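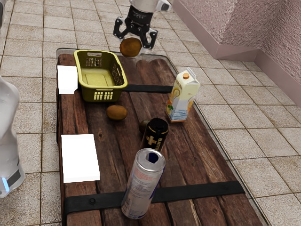 Security deposit and marks on a furnished rental table

Gradville Tenant and Landlord Help - Furnished Rentals

Lorena Lagos
My lease on a furnished unit in Etlow ends in July. The deposit is $500. The landlord has sent a notice stating that the dining table has scuffs and that the full amount will be kept. The table was listed as "used, good condition" when the lease was signed. May a landlord keep the entire deposit for wear of this kind? I did not take photographs at move-in, but I do have the signed inventory.

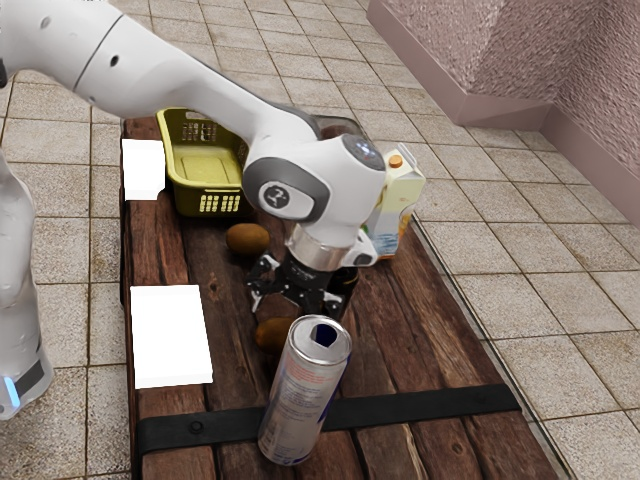

Replies

Ebony Ruawai
Please begin with the signed inventory. If it records the table as used, light scuffing will generally be treated as ordinary wear, and a deduction for it may be disputed. Write to the landlord and request an itemized statement with a repair estimate or receipt. Deadlines for such statements differ from state to state, so the local housing office should be consulted before any claim is filed. In a matter I assisted with last year, the landlord first asked for some $67 for refinishing and settled at $34 after the inventory was produced.
Keep copies of all letters - including envelopes with postmarks.

Maldonado
Same thing happened to me. I got all of mine back but it took a while. Send it certified.

Rernico
Residents are advised that deep burns or broken parts are handled differently from surface wear. The age of the table should also be requested in writing, as an older item has a lower value.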